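Firnville Home Forum > Bedroom & Laundry > Folding quilts, where does it go during the day??

Page 1 of 1

tealstripes
Posted Saturday, 9:14 am

Ok quick one before I have to get the kids to swimming. Making the spare bed this morning, striped sheet on, quilt folded up.
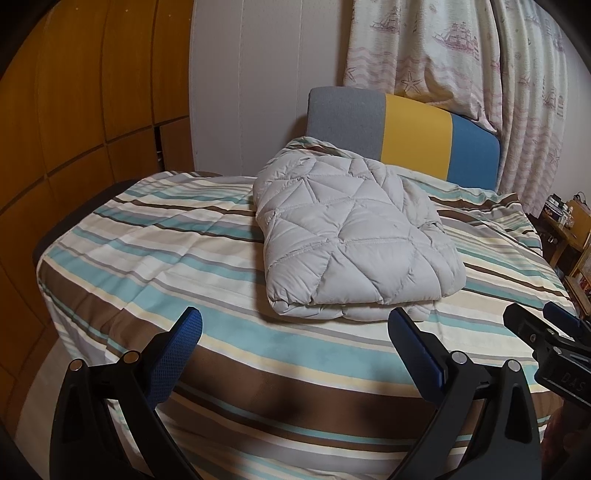 and I can't work out if I leave the quilt like that or spread it out. It's a puffy one, light grey, stitched in triangles and odd shapes all over. Folded it's a thick lump and takes up a fair bit of bed. Spread out it covers the stripes, and I like the stripes. The teal and brown ones were the whole reason I bought the set.

Mum-in-law arrives tonight. Do people still fold them at the end of the bed? Down the middle? Cupboard?? Also how do you get the puffy ones to fold flat, mine springs up the second I let go.

----

Marg_in_Ballarat
Posted Saturday, 9:31 am

Foot of the bed, always. Thirds lengthways then in half, lay it across. Guest pulls it up if they're cold. Done it that way 30 odd years, no complaints.

Nice headboard btw. Grey mustard and blue, wouldn't have thought of it with those stripes but why not.

----

doona_dave
Posted Saturday, 9:40 am

Spread it. It's a bed. A folded quilt on a bed looks like you got called away to the phone halfway through.

----

tealstripes
Posted Saturday, 9:43 am

lol Dave I did get called away halfway through

----

Joonas Ojala
Posted Saturday, 10:02 am

Do not fold it at all if you can avoid it. Puffy filling goes flat along fold lines if it sits in the same place for weeks. For one day no problem. For a spare room that gets used a few times a year, big problem. Mine was folded over a whole winter and now has a line down the centre like a trouser crease.

If must fold, change the fold each time.

----

Marg_in_Ballarat
Posted Saturday, 10:10 am

Joonas a good shake and an hour on the line brings that right back. Or tumble dryer on low with tennis balls if it's a poly fill.

----

Joonas Ojala
Posted Saturday, 10:16 am

I tried the tennis balls. The line is still there. Perhaps a cheap filling, I don't know, label is long gone.

----

pegbasket
Posted Saturday, 10:25 am

Check the label before you tumble anything!! Did a down one on hot once, never again. Feathers in the lint filter till Easter.

Teal, is yours the Avora one? Looks like the stitching on my Avora, the geometric pattern. If so it goes in the machine fine but you need a big drum. Mine's only a 7 kilo and it came out with a dry patch in the middle.

----

tealstripes
Posted Saturday, 12:48 pm

Back. Smell of chlorine. No idea on brand sorry, the tag's washed blank. Bought it same time as the sheets tho so could be.

Tried Marg's thirds. Better but it's still a pillow sandwich. Also the sheet's gone all ruckled up near the headboard on the right hand side and I can't get it to stay down. Is that the sheet being too big or me being hopeless

----

doona_dave
Posted Saturday, 12:59 pm

Flat or fitted?

----

tealstripes
Posted Saturday, 1:03 pm

Flat. Set came with flat only, was on sale, should of read the listing

----

doona_dave
Posted Saturday, 1:11 pm

There you go. Flat sheet as a bottom sheet will always creep. Hospital corners, top end first, lift the mattress and shove plenty under. Then walk round and pull the foot end tight. Sides last. Most people do the sides first and wonder why it wrinkles.

----

ThadRidgeway
Posted Saturday, 1:30 pm

Gotta disagree with Dave on sides last. I do one whole side, then go round and pull the other across. Long shallow wrinkles usually mean it's tight top to bottom and slack across. Doing it foot last makes that worse.

Also those clip straps that go underneath. Vuorinen make a set, corner to corner, fiddly to put on but the sheet stays put for a week. Worth it on a spare bed.

----

doona_dave
Posted Saturday, 1:38 pm

Straps are cheating Thaddeus

----

ThadRidgeway
Posted Saturday, 1:41 pm

I have a bad back and a queen mattress against a wall. I'll cheat.

----

pegbasket
Posted Saturday, 1:52 pm

Team straps. Had the Vorkex ones first, plastic clip went after 3 washes when I forgot to take them off. My own fault probably. Metal ones have been good.

For the flat folding, teal: lay it on the floor. Fold in thirds, then KNEEL on it and work the air out from the closed end to the open end. Then roll or fold over. Doing it on the mattress is hopeless, nothing to push against.

----

Marg_in_Ballarat
Posted Saturday, 2:05 pm

Kneeling on a clean quilt on the floor! Vacuum first at least.

----

pegbasket
Posted Saturday, 2:07 pm

Obviously Marg

----

snowpea72
Posted Saturday, 2:40 pm

Can I ask about storage while you're all here. We've got 2 winter quilts and no linen cupboard to speak of. Vacuum bags yes or no? My sister swears by them, Joonas's post has me nervous

----

Joonas Ojala
Posted Saturday, 2:55 pm

For me no. Cotton bag, loose, top of wardrobe. An old quilt cover works, put the folded quilt inside and tie the end.

----

ThadRidgeway
Posted Saturday, 3:12 pm

Vacuum bags fine for synthetic for a season imo. Down I wouldn't. Open them a day or two before you need them, they need time to puff up. And don't put anything damp in, we did that with a blanket and the smell was unreal.

----

doona_dave
Posted Saturday, 3:20 pm

Or under the mattress if the bed's a slat one with drawers. Or just leave it on the bed, spread out, where quilts live. I rest my case

----

tealstripes
Posted Saturday, 5:36 pm

Ok update. Pulled everything off, redid the sheet Thad's way (sorry Dave), one side then the other. Wrinkles mostly gone on the left, still a bit of bunching top right but a pillow covers it. Stripes are straight-ish. Didn't realise how much a stripey sheet shows up wonky tucking, plain white you'd never see it.

Did the floor thing with the quilt. Kneeling works!! Came up half the thickness. Went with Marg's foot of the bed, so the stripes show at the top and the brown bit is mostly hidden.

Straps ordered.

----

Marg_in_Ballarat
Posted Saturday, 5:50 pm

Lovely. Hope she sleeps well. Leave a second blanket on the chair, it's getting cold overnight.

----

doona_dave
Posted Saturday, 6:04 pm

She'll spread it out the minute you shut the door

----

tealstripes
Posted Sunday, 8:20 am

She did. And she's made the bed already and folded it down the middle. I'm leaving it.

----

pegbasket
Posted Sunday, 8:33 am

haha. Let us know how the straps go, I want to know if they fit a deep mattress, mine only just reach

Thread views: 884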